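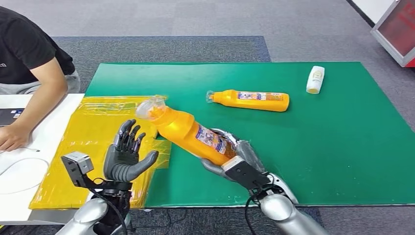

Unit 6: Floor Coverings and Work Surfaces
Course notes, Interior Materials I
Ulla Sandberg

Reading for this unit: chapters 9 and 10 of the course book. Bring the sample cards from Unit 5.

1. What a covering has to do

A floor covering takes wear so that the floor under it does not. Most other properties (grip, sound, warmth, looks) come second in a work area and may come first in a home. When you write a specification, put the uses of the room in order before you look at any product. A sewing room and a hallway can have the same subfloor and need very different coverings.

Terms used in these notes:

Subfloor: the structural layer, usually concrete or wood panel.
Underlay: a layer between subfloor and covering.
Loose-laid: held by its own weight, with no glue.
Full-spread: glued over the whole back.
Sheet goods: material sold on a roll and cut to length.

2. Loose-laid mats

A loose-laid mat is easy to lift, clean and replace. It can also slide, and its edges can curl. Curling is most common when a mat has been stored rolled up or when one side is warmed more than the other. Unroll a new mat and leave it flat overnight before trimming.

Mats next to a doorway need a beveled edge or a recess. Thick mats should not cross the path of a door. Check the door clearance with the covering in place, and remember that the underlay adds to the height.

Light scuffs on a plain mat are a surface matter and often come off with a damp cloth and mild soap. A cut or a gouge does not. In the inspection form, scuffs go under "appearance" and cuts go under "condition." Students mix these up every year.

3. Plastic sheet as temporary protection

Thin plastic sheet is used during painting and moving. It keeps liquid off the floor but gives poor footing, especially on stairs. Do not use it as a walkway. For foot traffic, use a heavy paper board or a fabric-backed sheet and tape the seams.

Plastic left down for a long time traps moisture. On a new concrete slab this can cause real damage later, when a glued covering is put over it. Test the slab before gluing anything. The test method is on page 183 of the course book.

4. Work tables

White and other very light tops reflect more light and make small parts easier to find. They also show ink and dye. Dark tops hide stains but can make close work tiring. Matte finishes are preferred where there are overhead lamps.

Standard depths vary by maker. For the drawing exercise, use a table 900 mm deep and leave enough space behind the chair for a person to pass.

Power cables should run along the back edge or through a grommet. A cable that crosses the floor needs a cover strip. Show the cable route on your plan as a dashed line.

5. Measuring a room for sheet goods

Measure the length and width at two places each and use the larger number. Add an allowance for trimming at every wall. Draw the seams before ordering, and keep them away from doorways and from the line where people turn.

Pattern repeat: if the sheet has a pattern, round each length up to a full repeat. The pattern in the exercise repeats every 555 mm.

Exercise 6A
Draw the workshop plan handed out in March at the scale given on the sheet. Choose a covering for the entry, the cutting area and the storage area. Give one sentence of explanation for each choice.

Exercise 6B
Work out the amount of sheet goods needed for the cutting area, with the pattern repeat included. Show all steps. An answer without steps gets half credit.

Exercise 6A is worth 12 points and Exercise 6B is worth 18. Hand both in to Lovisa Isaksson before the start of Unit 7. Sample cards go back in the gray cabinet, sorted by number.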